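Lotion bar class at Bivness - worth the money or no?
Skin & Bath Making > Classes and Workshops

oatandtallow
July 23, 2024
Hi all. Thinking about signing up for the weekend balm and lotion bar class at Bivness in September. It's $400 for the 2 days, supplies included, and you go home with whatever you poured. Has anyone done it?? I've made salve at home maybe a dozen times and it always comes out grainy. Shea butter mostly. Want to sell at the Drimdale market eventually but not with sandy balm lol

Also is there any talk of preservatives or is it all oil stuff. The page doesnt say.

waxpotwendy
Did it last year. Day one is all anhydrous (balms, bars, one body butter). Day two is a basic lotion with water in it and yes they cover preservatives, a good hour on it. Instructor knows her stuff. Lunch was bad.

For $400 I'd do it again. Maybe. Bring an apron, theirs are tiny.

lyeandlet_lye
Gonna disagree. $400 to learn melt wax, add oil, stir? Grainy shea is a cooling problem. Melt it all the way, hold it warm a while, then cool it fast. Fridge. Done. I just saved you $400.

oatandtallow
I DID the fridge thing. Still grainy after a week or so in the tin. Smooth on day one then little beads

lyeandlet_lye
Then you didn't hold it long enough, or your tin sat in a warm car and remelted slow. Shea does that. Swap half for mango butter and see.

pinkclaybrigade
Car thing is real. Lost a whole batch of lip balm that way driving to a fair. Looked fine when I packed them.

I took the class too, different year I think, and the preservative part was more like 20 minutes and a handout. So maybe depends who's teaching. Wouldn't sell a lotion based on what I learned there. Balms sure.

waxpotwendy
Ours was definitely longer. We did a whole thing on pH strips. Maybe they changed it after complaints?

pinkclaybrigade
could be. I complained :)

mossy_cauldron
Prollach has an evening version, cheaper, 12 people max. No take home kit tho. You bring your own containers and they're picky, nothing with a paper liner. I liked it. More chemistry, less pretty labels. They make you weigh everything in grams and write down the percentages before you're allowed near the heat. Annoying at the time - I do it every batch now.

Home setup for me is still a thrift store double boiler and one good scale.
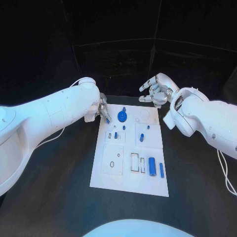
Two white robot arms, the left one holding a small blue peg

mossy_cauldron
Oh and the scale, get one that reads to 0.1 at least. Mine only did whole grams for years and my vitamin E was all over the place.

oatandtallow
ok Prollach sounds more like what I need?? How far out do they book

mossy_cauldron
Few weeks. Call, dont email.

lyeandlet_lye
See that I'd pay for. Percentages are the whole game. If a class gives you recipes in cups and tablespoons, walk out.

waxpotwendy
Bivness doesn't use cups, come on. It was all weights. You haven't even taken it.

lyeandlet_lye
Fair. I took one someplace else that did and I'm still mad about it.

tinsandtwine
Somebody who sells at Drimdale here. Ask the market office before you spend anything, they wanted proof of insurance and full ingredient labels from me, balms included. Had to redo 500 labels my first season, put "fragrance" in the wrong spot and no net weight on the front. Neither class would've caught that I bet.

pinkclaybrigade
500 ouch

waxpotwendy
Bivness does touch on labels, end of day two. Rushed though. Everybody was washing pitchers.

oatandtallow
Didnt think about insurance at all. Is it a lot?

tinsandtwine
Depends what you make. Get quotes. Mine went up when I added anything with water in it, so I dropped the lotion and stuck to bars and tins. Bars sell better in the cold months anyway.

greasedpan
anyone know where Bivness gets their beeswax? The pellets in the kit smelled amazing and everything I order smells like a crayon

waxpotwendy
Van der Merwe I think, it was on the bag. Yellow, not the bleached. Melts a little slower than the white in my pot but could be my pot.

greasedpan
thank you!! ordering

lyeandlet_lye
Smell fades in the tin fyi. Mine's gone in a couple months if there's any essential oil in there.

oatandtallow
Update, called Prollach, I'm on the list for September. Doing half mango half shea tonight, holding it warm longer this time. Will post the tins in a week if they bead up again

mossy_cauldron
Stir while it cools too, till it just starts to trace on the spoon. Then pour.

lyeandlet_lye
Or fridge.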